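Denlow road edge works – progress to end September

Sealed surface done through to the bend. Left side is finished bar the mowing, kerb in, white markers set along the verge. Kohlhase invoiced for stage one, $2000 still held back untill the shoulder is signed off.
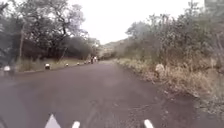

Denlow road looking toward the bend. Right shoulder still to be trimmed and cleared of stones.

Right shoulder is the hold up. Loose stone and debris, needs a grade and a roll before any seeding. Crew back Saturday, 6 hours booked – may need more. No line marking yet, quote from Fekeo not in. Will send teh revised costs once we have it.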